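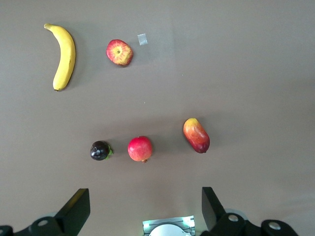
*Fig. 7. Fruit on a gray-taupe tabletop.*

## Moving a saved game to Zerkell 2

1. Start Zerkell 2 and stay at the title screen.
2. Open **Files > Import** and select the old save folder.
3. Choose a party slot. Slot 9 is reserved for autosaves.
4. Press **Enter** and wait for code 335.

**Caution:** Importing overwrites the party in that slot.

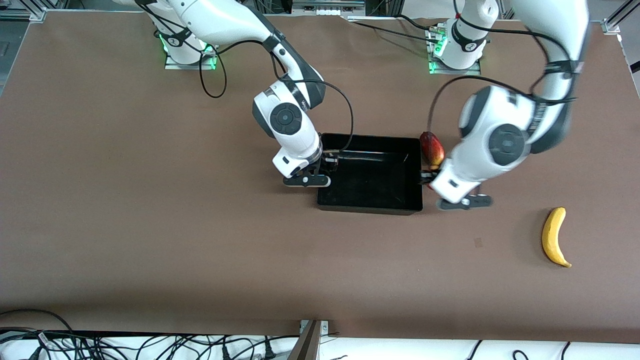
*Page last changed: August, manual build 2723*

**Note:** Gold and spells carry over. Quest items from Zitstead are removed. If the import stops, delete `party.tmp` and repeat from step 2.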